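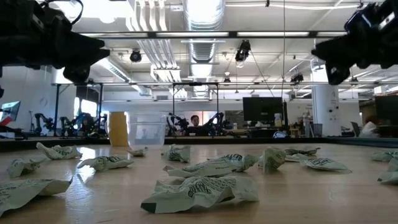

Virgilio Lacson, Wellington Vasconcelos

4.2 Erprobung des Zweiarm-Bausatzes Tolton

Der Bausatz Tolton wird von Wesgate als Komplettpaket für Tischaufbauten angeboten. Zum Lieferumfang gehören zwei Arme mit Greifern, der Metallrahmen und die Steuersoftware Vumum in der Fassung vom September. Geprüft wurde, ob sich der Bausatz ohne Anpassung der Greiferfinger für leichte, verformbare Kleinteile eignet. Als Prüfgut dienten zerknitterte Papierhüllen mit grünem Aufdruck, die lose auf der Holzplatte verteilt und in einem durchsichtigen Behälter abgelegt werden sollten.
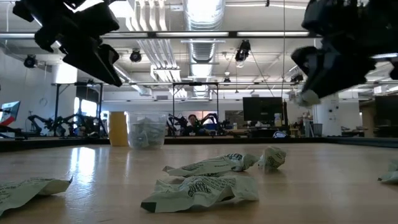
Abb. 3. Arbeitsbereich mit Hüllen auf dem Tisch und im Behälter. Aufnahme: W. Vasconcelos

Der in Abb. 3 gezeigte Aufbau blieb über alle 12 Durchgänge unverändert. Insgesamt wurden 278 Greifversuche ausgewertet. In 114 Fällen war ein zweiter Anlauf nötig, meist bei flach aufliegenden Teilen. Aufrecht stehende oder stark verdrehte Teile ließen sich leichter fassen.
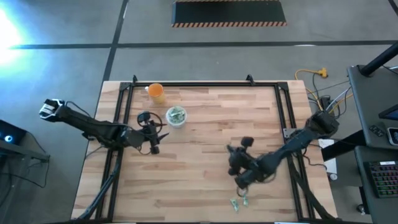 Die Arme sind an gegenüberliegenden Seiten des Tisches angebracht, sodass sich ihre Arbeitsbereiche in der Mitte überschneiden. Vumum gibt diese Zone jeweils nur für einen Arm frei. Die Sperre arbeitete zuverlässig, verlängerte aber die Durchgänge mit vielen Teilen in Tischmitte. Vlček beschreibt für einen ähnlichen Aufbau eine zeitliche Staffelung, die der Bausatz bislang nicht vorsieht.

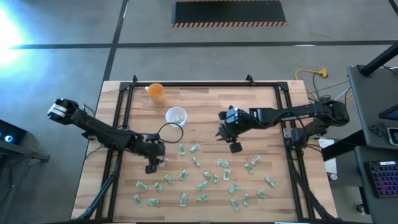
Die Kabelführung entlang der Schienen ist in der Montageanleitung nur knapp behandelt. Wir haben die Schleifen am Handgelenk drei Mal nachgestellt, bis sie in allen Stellungen genug Spiel hatten. Die Kalibrierung musste danach jeweils wiederholt werden.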